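Notebook, handheld gripper collection, Lovdale room
May, entry started 8:40

Rewrote the floor rules for handheld collection this morning. The old sheet came over from the Wirkden site and was written for arms bolted to a table, so half of it is about light curtains and keep-out tape. None of that helps when the grippers are being walked around by a person. What follows is what we agreed on, plus the arguments, so we don't have them again next month.

Before the harness goes on

Check both grippers on the bench. Open and close each jaw all the way and feel for grit in the pivot. If a screw turns by hand it gets tightened now, and that gripper goes back through calibration. We argued over whether a quarter turn really needs a new calibration. I say yes. The Nuvik runs had a slow drift in jaw width across one afternoon and we never did pin it down to anything except a screw.

Wipe the markers with a dry cloth. No alcohol, it lifts the print at the corners. A marker with a scratch through the black area gets replaced, and the replacement goes in the log with the session number.

Jaw pads: look for shine. A polished pad slips on anything smooth, and then the operator squeezes harder without noticing, and the data shows a grip the robot can't copy.

Harness

Straps get adjusted standing, then checked again with both arms held out. Buckles closed before anyone hands over a gripper. The operator says "on" when both grippers are live and "off" when they are down. We borrowed that from the Ogura procedure and it is the one part of theirs I'd keep word for word.

Limit on continuous wear is 30 minutes, then off completely, straps and all. The draft said "take breaks as needed" and in practice people didn't take any.

Start of each take

Still open from last month: how long to hold the start pose. Wirkden holds for 2 seconds. We had been doing it by feel, and when I went through the last batch of 340 takes, a good number had no usable hold at all. Going with 2 seconds, counted out loud by the spotter. Arms forward, both grippers out ahead of the body, markers clear of sleeves. Indicator lights get looked at before the count starts. If either one is dark, stop there and don't record "just to see."
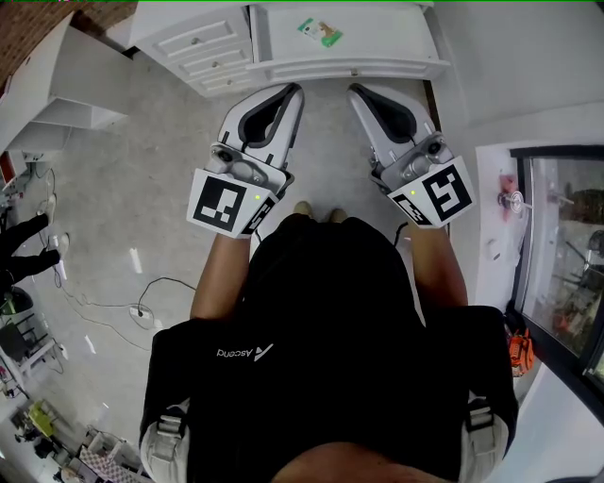
Spotter rules were the longest discussion. One spotter per operator. The spotter stays in the room and off the laptop while a take is running. Their job is to watch the feet and the floor, since the operator is watching the hands. Any cable that crosses the walking area gets moved or taped down before the count. Power strips belong against a wall. Anyone in the room can call a stop, and a stop means grippers down to the sides, feet still, then talk.

Floor gets swept between blocks, paper bits included. I had this under "nice to have" and got overruled, fair enough.

Doors: closed during takes, with the sign out. Passing visitors wait for "off."

Logging

One line per take: task name, take number, kept or dropped, reason if dropped. "Bad" isn't a reason. Use marker lost, jaw slip, light out, stop called, or write a few words. Dropped takes stay on disk until the batch has been reviewed. Review happens every 200 takes. Waiting for the end of the week left us with too much to redo.

Don't fix a take by trimming off the front. If the hold is missing, the take is dropped.

Not settled

Whether the spotter and operator should swap at every break or every block. Swapping at the break is easier on the shoulders but means refitting the straps, and the hand size difference shows up in the jaw data. Trying every block for now.

Whether left-handed operators should run the same task list in the same order. No data either way.

Also need a second printed copy of the marker check for the Lovdale bench, the first one has coffee on it. Rules sheet is in the binder, rev 2. Old Wirkden sheet is filed behind it and marked table arms only.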